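Skudeo opens its Hennessy workshop to visitors

September 2019

Skudeo, the automation firm based in the Gudell building on Hennessy Street, held an open day at its workshop this month and let visitors watch its staff at work with hand-held grippers.

The tools are worked by a person, and each one carries a camera. The recordings are later used to train robot arms to do the same jobs. Most of the tasks on show were everyday ones, such as handling food containers.

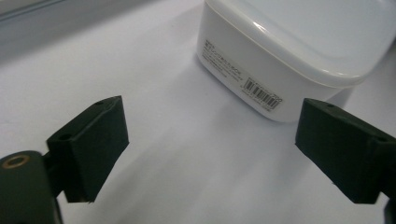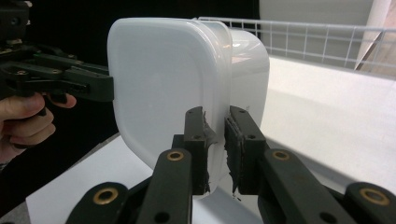 Hand-held grippers and a white plastic food container at the Skudeo workshop.

Visitors came through in groups of 16, and each group stayed at the benches for a short session before moving on to a talk upstairs. The company said 548 people signed up in August, when booking opened — more than it had planned for, so a second round of sessions was added in the evening.

Skudeo said it has collected almost 1,000 recordings of container handling so far. They will go into a project called Wurar, which is meant to help robot arms sort and put away kitchen items. The company plans to test Wurar on 2 robot arms at the same site next year.

Several visitors asked when the robots would be ready for use in homes. Staff said there was no date for that, and that the first users would be commercial kitchens.

Admission was free. Skudeo has not yet said if it will hold another open day.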